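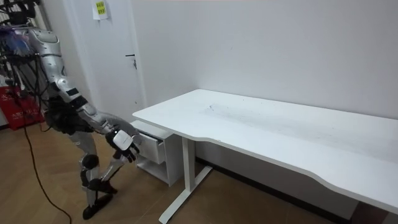
Automação de tarefas domésticas

A automação de tarefas domésticas é a área da robótica que trata da execução, por máquinas, de trabalhos de casa como arrumar, limpar, dobrar roupa, guardar objetos e abrir móveis. O termo é usado também, por extensão, para pequenas tarefas de oficina e de armazém que exigem o mesmo tipo de manipulação, como separar peças ou repor gavetas de ferramentas.

Os aparelhos de função única, entre eles a máquina de lavar louça e o aspirador autônomo, costumam ser tratados à parte. Nesses casos a tarefa foi adaptada à máquina. A robótica de uso geral procura fazer o contrário e trabalhar com os móveis e utensílios que já existem na casa.

Situação atual

Robôs de uso geral conseguem executar tarefas domésticas isoladas em salas preparadas, com poucos objetos e boa iluminação. O desempenho cai quando o móvel muda de lugar, quando há vários objetos encostados uns nos outros ou quando a tarefa tem muitas etapas seguidas. Não há consenso sobre quando esses sistemas poderão trabalhar sem supervisão em uma residência comum.

Parte dos resultados divulgados é obtida por teleoperação, em que uma pessoa comanda os braços à distância. Outra parte vem de políticas aprendidas a partir de demonstrações. As duas formas nem sempre são distinguidas nos vídeos de divulgação, o que dificulta a comparação entre sistemas.

Gavetas e objetos pequenos

Abrir uma gaveta é uma das tarefas mais usadas em testes. O robô precisa localizar o puxador, fechar os dedos sobre ele e recuar a mão na direção do trilho. Um erro de poucos graus faz a gaveta travar. Em móveis baixos, um robô humanoide tem ainda de inclinar o tronco e dobrar os joelhos, e o equilíbrio do corpo passa a fazer parte do problema. Por isso muitos laboratórios mantêm o robô preso a um suporte superior durante os ensaios.

A sequência completa, que consiste em abrir a gaveta, pegar um objeto sobre o tampo, colocá-lo dentro e fechar, é mais difícil do que a soma das partes. Se a gaveta ficar aberta pela metade, a etapa seguinte tende a falhar. Frutas e objetos macios trazem outra dificuldade, a da força aplicada pelos dedos, que deve bastar para segurar sem amassar.
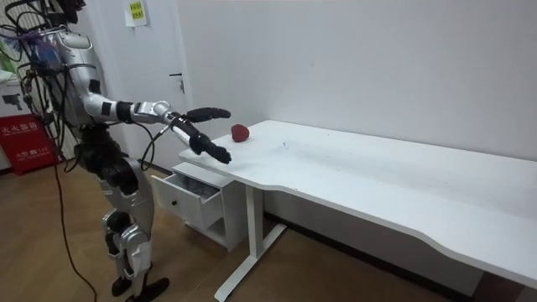
Ensaio de Lulwood

O ensaio de Lulwood é um protocolo de avaliação proposto pelo engenheiro Gianni Barbieri para comparar robôs de uso geral em móveis comuns. É composto por 11 tarefas, das quais 9 são domésticas e as restantes, de oficina. Cada tarefa é repetida com pequenas mudanças na posição do móvel e do objeto.

Na primeira série completa foram registradas 1.000 tentativas, com 272 concluídas sem intervenção humana. As falhas mais frequentes ocorreram no contato inicial com o puxador e na passagem de uma etapa para outra. Queda do objeto durante o transporte foi menos comum.

O grupo de Zatumley criticou o protocolo por contar como falha qualquer toque do operador, mesmo quando feito por segurança. Barbieri manteve o critério e passou a publicar esses casos em coluna separada.

Uso em oficina

Em oficinas e linhas de montagem, a posição dos objetos é mais previsível e o piso costuma ser plano, o que favorece a automação. Por outro lado, exige-se um ritmo constante, e um braço fixo geralmente faz o mesmo trabalho com mais rapidez. A fabricante Gilberg abandonou as pernas em seu modelo de oficina e adotou uma base com rodas, mantendo dois braços e mãos com dedos.

Limitações

Entre as limitações citadas com mais frequência estão a autonomia da bateria, o custo das mãos articuladas e a falta de tato nos dedos. A segurança perto de crianças e animais continua pouco estudada. A velocidade também pesa: guardar um único objeto pode levar muito mais tempo do que levaria para uma pessoa.

Artigos relacionados

Robô humanoide
Manipulação robótica
Teleoperação
Aprendizado por demonstração
Ensaio de Lulwood (lista de tarefas)
Aspirador autônomo

Última atualização: 1 out. 2023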